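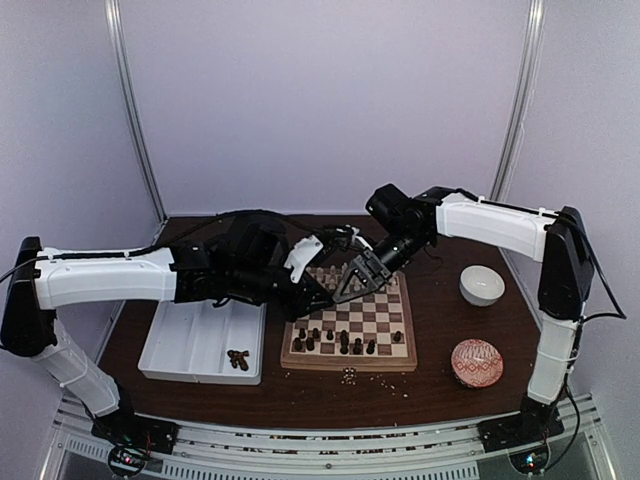

Photo: Paltton

Podalwood Shop Records

README for the repair order data set
Last updated 28 Feb 2024

Overview

Podalwood Shop Records is a table of repair orders from independent auto repair shops. Each row is one repair order, from the time the car was checked in to the time the invoice was closed. The release holds 3,249 repair orders from 20 shops. It was put together by Antwi, which makes scheduling software for small garages, and it is meant for people who study shop workload, labor times and parts delays.

Files

orders.csv
One row per repair order. 3,249 rows, 33 columns.

codes.csv
The list of job codes used in orders.csv, with a short plain-English label for each. 207 codes.

shops.csv
One row per shop. Gives the shop number, number of bays, and whether the shop does state inspections. Shop names and street addresses are not included.

All files are UTF-8, comma separated, with a header row. Text fields that contain commas are in double quotes. Empty means not recorded. Zero means zero.

Main columns in orders.csv

order_id: Number assigned by us. It does not match the number on the customer's paperwork.
shop_id: Matches shops.csv.
check_in, closed: Date and time, local to the shop.
make, model, year: As typed at the counter, then cleaned up. See Known problems.
odometer: In miles, rounded to the nearest thousand.
complaint: What the customer said was wrong, shortened to one line.
job_code: Main job on the order. Matches codes.csv.
job_code_2, job_code_3: Further jobs, if any. Orders with more than three jobs keep the three with the most labor.
labor_book: Hours listed in the shop's labor guide.
labor_clock: Hours the technician was clocked on to the job.
parts_wait: Hours the car sat waiting on parts. Filled in for shops that track it.
comeback: 1 if the same car came back within 30 days for the same job code, otherwise 0.

The other columns are described in the second half of codes.csv, under the row marked COLUMNS. We know this is an odd place for them. They will move to a separate file in the next release.

How the records were collected

Shops exported their closed orders from whatever system they were using. Most use Nendia. A few sent spreadsheets, and two sent scanned paper tickets that were typed in by hand. Orders were matched to job codes by a keyword script, and anything the script could not place was coded by a person who has worked a service counter.

License plates, full VINs, phone numbers and customer names were removed before the records left the shop. We kept the first eight characters of the VIN where the shop had them.

Fleet accounts are marked in the fleet column. Body work, glass and towing-only orders were left out.

Known problems

Model names are uneven. Trim levels are sometimes part of the model and sometimes missing. If you need clean trim data, use the VIN characters.

Shop 14 left its clock running over lunch. Its labor_clock values run high and should not be compared with the other shops.

Brake jobs are split across too many codes. Front pads, front pads with rotors, and front pads with rotors resurfaced are three separate codes, and some shops used only the first.

The comeback column misses cars that went to a different shop for the second visit.

November is thin. Three shops changed systems that month and could not export the old orders.

Suggested uses

Comparing book time with clocked time by job. Estimating how long a bay is tied up when parts are late. Teaching basic data cleaning with records that have real typing mistakes in them.

Please do not use the data to rank car makes by reliability. The table only includes cars that came in for work, and the shops do not see the same mix of cars.

Changes in this release

Added parts_wait.
Fixed odometer readings that had been entered in kilometers.
Removed duplicate orders created when an invoice was reopened to correct sales tax.
Merged the two codes for cabin air filter.

Terms

Free for research and classroom use. You may share changed copies if you keep this file with them and say what you changed. For commercial use, write to Antwi first.

Citation

Antwi. Podalwood Shop Records: repair orders from independent garages.

Reporting errors

Open an issue in the project tracker and include the order_id and the column name. For a wrong job code, tell us which code you think it should be.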